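4.3 Simulationsumgebung und visuelle Zielkonditionierung

Die in Abschnitt 3 eingeführte Politik wird ausschließlich in der Simulation trainiert. Als Umgebung dient Kandeo, eine hausinterne Erweiterung eines starrkörperbasierten Physiksimulators um einen rasterisierenden Renderer mit austauschbaren Oberflächenmaterialien. Die Politik erhält in jedem Zeitschritt ein Farbbild einer mit dem Greifer mitgeführten virtuellen Kamera sowie die Gelenkstellungen des Arms und den Öffnungsgrad des Greifers. Kraft- und Momentenwerte stehen der Politik nicht zur Verfügung; sie werden lediglich für die Auswertung protokolliert.

Die Aufgabenfamilie, im Folgenden als Hullex bezeichnet, besteht aus dem Transport eines bolzenförmigen Werkstücks in eine auf der Tischebene vorgegebene Zielzone. Der Schaft des Werkstücks ist zylindrisch, der Kopf facettiert und breiter als der Schaft. Diese Asymmetrie ist für die Aufgabe wesentlich: Wird das Werkstück zu nah am Kopf gegriffen, stützen sich die Fingerspitzen am Kopfrand ab, und kleine Orientierungsfehler werden mechanisch korrigiert. Bei einem tieferen Griff am Schaft entfällt diese Korrektur, und das Werkstück kann um die Verbindungsachse der Kontaktflächen kippen. Beide Griffarten kommen in den Startzuständen vor.

Die Zielzone wird nicht als Koordinate übergeben, sondern in die Szene eingeblendet. Sie ist halbtransparent ausgeführt, so dass die Tischtextur erkennbar bleibt. Ein weißes Linienkreuz auf der Fläche dient als Referenz für Lage und Ausrichtung. In Vorversuchen mit einer deckend gefärbten Zone ohne Kreuz zeigte die Politik eine systematische Ablage in Richtung des jeweils sichtbaren Randes, sobald der Werkstückkopf einen Teil der Zone verdeckte. Mit Linienkreuz trat dieser Fehler deutlich seltener auf. Wir führen dies darauf zurück, dass bereits ein kurzer sichtbarer Abschnitt beider Linien genügt, um den Schnittpunkt zu bestimmen — vorausgesetzt, die Kameraperspektive ist hinreichend genau bekannt oder implizit gelernt.

4.4 Variation der Szenenparameter

Zur Verringerung der Überanpassung an einzelne Oberflächen wird die Darstellung zu Beginn jeder Episode variiert. Für die Tischplatte stehen 30 Texturen zur Verfügung, darunter mehrere Marmorierungen mit feinen hellen Adern. Letztere wurden gezielt aufgenommen, da ihre Linienstruktur mit dem Zielkreuz verwechselt werden kann. Die Farben von Werkstück und Zone werden unabhängig voneinander gezogen, wobei ein Mindestabstand im Farbraum eingehalten wird. Die Beleuchtung bleibt diffus; harte Schlagschatten werden nicht simuliert. Diese Vereinfachung begrenzt die Übertragbarkeit auf reale Arbeitsplätze und wird in Abschnitt 6 erneut aufgegriffen.

Die Geometrie des Greifers bleibt über alle Episoden unverändert. Verwendet wird ein Parallelgreifer mit seitlich geführten Gestängen, dessen Modell aus den Konstruktionsdaten abgeleitet wurde. Kleinteile wie Schrauben und Bohrungen wurden nicht aus dem visuellen Modell entfernt. Für die Kollisionsrechnung werden sie dagegen vernachlässigt und die Finger durch konvexe Hüllen ersetzt.

4.5 Ergebnisse

Verglichen werden drei Varianten: die vollständige Methode, eine Variante ohne Texturvariation sowie eine Referenz, die anstelle der eingeblendeten Zone die Zielkoordinate als Vektor erhält. Jede Variante wurde mit acht Zufallsinitialisierungen trainiert. Eine Episode gilt als erfolgreich, wenn der Kopf des Werkstücks am Episodenende vollständig innerhalb der Zone liegt und der Greifer geöffnet ist.

Auf den Trainingstexturen erreicht die vollständige Methode eine Erfolgsrate von bis zu 99 Prozent. Die Koordinatenreferenz liegt hier gleichauf, was zu erwarten ist, da sie die visuelle Lokalisierung des Ziels nicht lösen muss. Unterschiede ergeben sich auf neun zurückgehaltenen Texturen. Die Variante ohne Texturvariation verliert dort insbesondere auf geäderten Oberflächen an Genauigkeit; die vollständige Methode bleibt weitgehend stabil. Die verbleibenden Fehlschläge konzentrieren sich auf die Annäherungsphase, in der Werkstückkopf und Fingerspitzen den unteren Teil der Zone verdecken (Abb. 5).

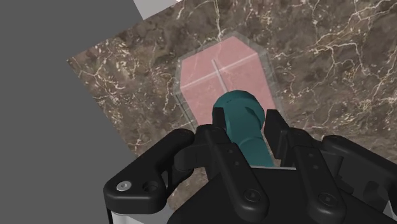
Bindu Chacko
Wissenschaftliche Mitarbeiterin, Arbeitsgruppe Manipulation, Institut Clendthorpe

Abb. 5: Simulierte Szene der Aufgabe Hullex auf brauner Marmortextur. Werkstück türkis, Zielzone rosa mit weißem Linienkreuz und transparenter Umhüllung.

Die in Abb. 5 erkennbare transparente Umhüllung der Zielzone markiert den für die Auswertung verwendeten Toleranzbereich. Sie besitzt keine Kollisionsgeometrie. Ob ihre schwach sichtbaren Kanten der Politik zusätzliche Information liefern, wurde in einer gesonderten Ablation geprüft. Ohne Umhüllung sinkt die Erfolgsrate bei teilweiser Verdeckung geringfügig, bei freier Sicht auf die Zone ist kein Unterschied nachweisbar. Der Effekt liegt innerhalb der Streuung über die Initialisierungen und wird daher nicht weiter interpretiert.

Auffällig ist das Verhalten bei einem Griff dicht unterhalb des Kopfes. In diesen Fällen verlangsamt die Politik die Annäherung und führt vor dem Absenken eine kleine seitliche Bewegung aus, durch die ein zuvor verdeckter Abschnitt des Kreuzes wieder ins Bild gelangt. Ein entsprechender Belohnungsterm war nicht vorgesehen. Imad Sayegh hat die Trajektorien unabhängig annotiert und das Muster bei allen Initialisierungen der vollständigen Methode bestätigt, bei der Koordinatenreferenz hingegen nicht. Dies spricht dafür, dass die Bewegung der Informationsgewinnung dient — ein kausaler Nachweis steht aus.

Ein direkter Vergleich mit dem Verfahren Breathnach ist nur eingeschränkt möglich, da dort eine ortsfeste Kamera vorausgesetzt wird. Eine Portierung auf die mitgeführte Kamera erforderte Änderungen am Bildencoder, deren Einfluss sich nicht von dem der Methode trennen lässt. Die entsprechenden Werte sind im Anhang aufgeführt und dort gesondert gekennzeichnet.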